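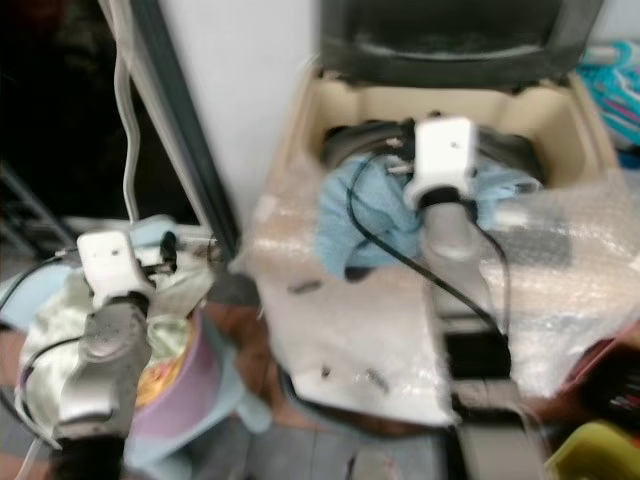

How to move your save files to a new memory card on the Terier handheld

The Terier keeps its saves on the same card as its games, so when the card fills up or starts to fail, everything goes with it. Copying the whole lot to a bigger card takes under an hour, most of it waiting. These steps are for the second model, the one with the card slot on the bottom edge. The first model is covered at the end.

What you need

A computer with a card reader
The old card and a new one, at least as large as the old
A charged battery, or the mains lead
Free space on the computer equal to what is on the old card

The Terier will read cards up to 2000 GB according to its own settings page, but I have only used smaller ones. Anything sold as a fast card is fine. Very cheap cards often hold less than the label says, and the trouble only shows up once they are half full, so test a new one before you trust it with a long save.

Step 1: Close your games properly

Suspended games are held in memory and are not written to the card until you quit them. Open each one from the home screen, save from inside the game, then choose Close. If you skip this you will lose whatever you did after your last proper save.

Hold the power button until the menu comes up and choose Shut Down. Sleep is not enough. Wait for the light to go out before you pull the card.

Step 2: Copy the old card to the computer

Put the old card in the reader and make a new folder on your desktop. Call it something you will recognise later. Copy everything across, including hidden files. On Windows you turn these on from the View menu. On a Mac press Command, Shift and the full stop key together.

There should be a folder called SAVE, one called GAMES and one called SYS. The SYS folder is small but it holds the list that tells the machine which save belongs to which game. Without it the saves will be on the card but the games will start from the beginning.

If the copy stops on one file, write down its name, skip it and carry on. One damaged file in GAMES can usually be downloaded again. A damaged file in SAVE is more serious — try a different reader before giving up on it.

Step 3: Format the new card

Do this in the Terier and not on the computer. Put the new card in, turn the machine on, then go to Settings, Storage, Format Card. It will ask twice. When it finishes, shut down again and take the card out.

Cards formatted on a computer sometimes work, but I have had one that refused to save in Flultberg while every other game was happy.

Step 4: Copy everything to the new card

Put the new card in the reader. You will see an empty SAVE folder and a SYS folder that the machine has just made. Delete both, then copy your three folders across from the desktop. Eject the card from the menu before you remove it.

Copying back is slower than copying off. A card holding 200 GB took me most of an evening on an old reader.

Step 5: Check your saves

Turn the machine on with the new card in. The first start is longer than usual while it rebuilds the game list. Open two or three games and load a save in each. Clorholm keeps its saves in 10 slots and shows the hours played beside each one, so it makes a good test.

If you see error 113, the SYS folder is missing or was copied inside another folder. Go back to the computer and make sure it sits at the top level of the card.

Keep the old card and the desktop folder for a few weeks. Do not swap back and forth between cards, as the machine treats the last one used as the newest and online saves can be overwritten.

The first model

The slot is behind the battery cover, so shut down and take the battery out first. There is no SYS folder on these. The list is kept inside the machine, and after changing cards you need to run Rescan from the Storage page.

Games bought through the old Wuyts shop have to be signed in to once more before they will open. The saves are not affected.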